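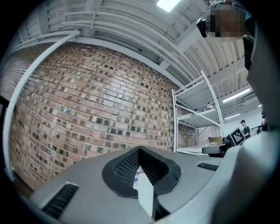

Firotach reordena su almacén de Prurby con estanterías metálicas abiertas

Prurby, febrero - Firotach ha puesto en servicio la nueva zona de clasificación de envases de su local de Prurby, una sala con pared de ladrillo visto. La superficie útil es de 186 metros cuadrados. El proyecto lleva la firma del estudio Brerkari.

Estanterías

El mobiliario de almacenaje es metálico, de color blanco, con montantes ranurados. Las cajas de cartón se colocan directamente en los estantes. El ladrillo se mantiene sin revestir.

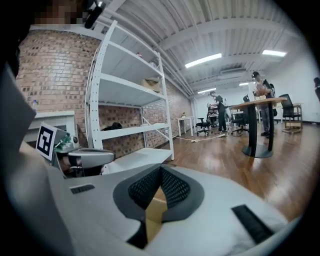 Mesa de clasificación

Los envases se separan sobre una mesa blanca de tablero plano antes de pasar a las estanterías. El inventario inicial comprende 687 referencias - bebidas incluidas - y se revisa cada domingo a las 8.

«La clasificación y el almacenaje comparten ahora una misma sala», señala Raelene Quinlan, responsable de operaciones de Firotach.
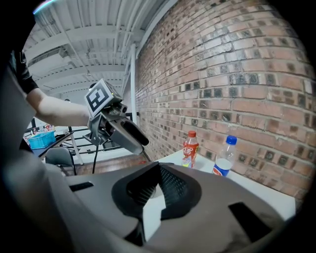
Botellas de plástico sobre la mesa blanca. Foto: Firotach

Contacto de prensa: Ilham Siregar, Firotach, Prurby.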